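Capítulo 7
Comparar garras em tarefas de mesa

Nos capítulos anteriores tratámos o braço e o controlador como um conjunto fechado. Falta a peça que toca no objeto. Duas garras com a mesma abertura e a mesma força nominal podem dar resultados muito diferentes, e a diferença só aparece quando a tarefa, a câmara e o controlador ficam fixos.

O caso de estudo é a bancada simulada Falcão, preparada para comparar os dedos Teller com os dedos Femmont. A bancada tem uma mesa branca, dois braços, um móvel azul-claro com compartimentos e um frasco pequeno de cola. O ensaio consiste em agarrar o frasco e colocá-lo num dos compartimentos. Cada par de dedos foi submetido a 622 tentativas, com três posições iniciais do frasco.
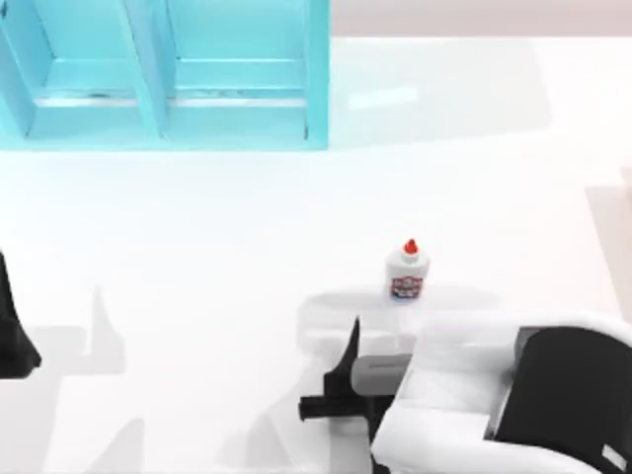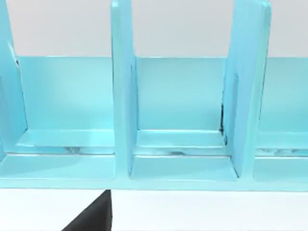
A escolha do frasco não é indiferente. O corpo cilíndrico tolera pequenos erros de orientação em torno do eixo vertical, mas penaliza os erros laterais: um dedo que chega cedo empurra o frasco antes de o outro fechar. O compartimento impõe outra restrição, a da folga entre os dedos abertos e as divisórias no momento de largar.

Convém registar em separado as falhas de preensão e as falhas de colocação. No primeiro relatório do grupo de Erncombe, os dois tipos foram somados numa única taxa de sucesso e os dedos pareceram equivalentes. Separadas as falhas, a conclusão mudou.

Na secção 7.1 definimos as variáveis do ensaio. A secção 7.2 trata da posição das câmaras e a 7.3 do efeito do controlador sobre a força de fecho. Os exercícios pressupõem a leitura do capítulo 3.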